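**Oilcloth** is cotton or linen cloth with a coating that sheds water. The traditional kind was coated with boiled linseed oil. Most of what is sold under the name today is cotton or polyester with a layer of vinyl, and the two materials behave quite differently in use. The word is also used loosely for any wipe-clean table covering.

## Names

In older household books the terms oilcloth, oiled cloth and American cloth overlap. Floorcloth is a heavier relative made on canvas, and linoleum later replaced it in most homes. Oilskin, used for rain clothing, was made in a similar way but kept thinner so that it could bend with the body.

## Traditional manufacture

The base was a closely woven cotton duck or linen. It was stretched on a frame and sized with starch or glue to keep the oil from soaking through and rotting the fibers. Linseed oil, boiled with a drier, was then brushed or scraped on in thin coats. Each coat had to harden before the next went on, and the surface was rubbed down with pumice between coats. Pigment was mixed into the later coats, and a pattern could be printed over the top with wooden blocks.

Drying was the slow part. The Desmet works at Kunholm, which made table and shelf covering, dried its cloth in lofts over a period of 27 days. In cold weather the time was longer. The foreman Frans Verschueren kept a notebook on the drying of each batch, and his entries complain mostly about damp and about flies landing on the wet surface. The works sold its cloth in a standard width of 48 inches, with a narrower cut for shelves.

Fire was a constant risk. Rags soaked in linseed oil heat up as the oil hardens and can ignite without a flame. Works of this kind usually stored them in covered metal bins or under water.

## Change to vinyl

Vinyl coatings took over in the middle of the twentieth century. They could be applied by machine in a continuous run, needed no long drying, and did not yellow or crack along the folds as linseed coatings did. The Pruvdale mill gave up oil coating entirely and within a few years was printing 38 patterns on vinyl, most of them fruit, checks or flowers. The old name stayed in use because shoppers knew it.

Small amounts of linseed cloth are still made by hand, mainly for bags, aprons and the repair of old trunks. Graciela Palma of Urnine, who restores trunk linings, uses a recipe of 14 thin coats – more than most makers bother with – and hangs each piece in a shed through the summer.

## Use at the table

Coated cloth is chosen for kitchens, porches and children's tables, where spills are common. Plain woven tablecloths are still preferred for formal meals, and some households lay one over a coated cloth to protect the wood underneath. 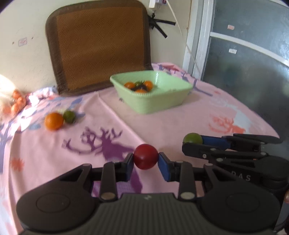 A coated cloth hangs more stiffly than a woven one and is usually cut with a shorter drop at the sides. The edges do not fray, so hemming is optional. Clips or small weights hold it in place outdoors. Hot pans should not be set directly on vinyl, which softens and takes a permanent mark.

## Care and storage

Both kinds are wiped with a damp cloth and mild soap. Bleach and solvents dull the surface and can lift the print. Neither kind should be ironed on the coated side. Creases in vinyl normally relax after a few hours in a warm room.

Coated cloth is best stored rolled, with the printed side out. Linseed cloth that has been folded for years is likely to be brittle, and it should be warmed gently before it is opened. Cracks can be filled with a little fresh oil and pigment, but the repair will show.

## See also

- Linoleum
- Floorcloth
- Waxed cotton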